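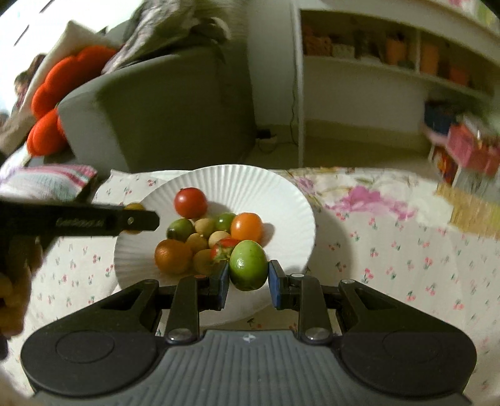

# Brendosano loan calculator and broker service: used it for a car, not sold on it

Brendosano advertises itself as the fast way to compare personal and auto loans. You type in what you want to borrow, it shows offers from its partner lenders, and you apply from the same page. I used it in July 2023 to borrow 25,000 dollars... well, that was the plan. I ended up asking for $2,000 to top up what I had saved for a used hatchback.

The sign-up is quick, I'll give them that. Four screens and one upload of a pay stub. Then the numbers start moving.

The rate on the front page is the "from" rate. My score is decent and I have no missed payments, and I was not offered it. My cousin Dzifa Asamoah tried the same week with a better score than mine and she wasn't offered it either. When I asked support who does get it, Obed Korletey (polite, fast to reply) told me it "depends on lender criteria." I asked which criteria and got a link to the page I had just come from.

Then the fees. There is a $25 application charge, and it is taken whether or not you accept an offer. The monthly payment in the calculator leaves it out. It also leaves out the lender's own setup fee, which for the Joltden offer was added to the balance, so you pay interest on that too.

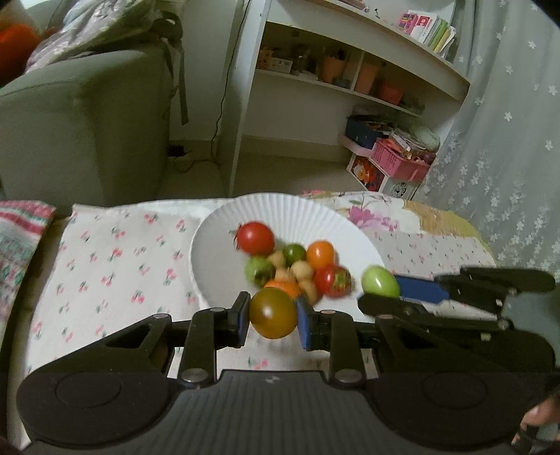 Early payoff is the part I'd read twice. The site says "pay off any time." The Joltden agreement says you can, with a month's interest on top. The Clamen one had no such charge, but Brendosano listed it third, under two offers that cost more over the full term. I can't say why they are sorted that way. The help page says "relevance."

**What worked**

- Checking offers was a soft pull, and my report confirms it
- Documents come as plain PDFs you can save before signing

**What didn't**

- No way to sort by total cost
- Two sales calls in one afternoon after I'd ticked "email only"

I took the loan from my credit union in the end. The rate was a little higher than Clamen's, with no application fee, and on a $2,000 loan the fee mattered more. If you're borrowing a lot more than I was, the math may come out differently, so do it on paper with every fee included.

2 stars out of 5.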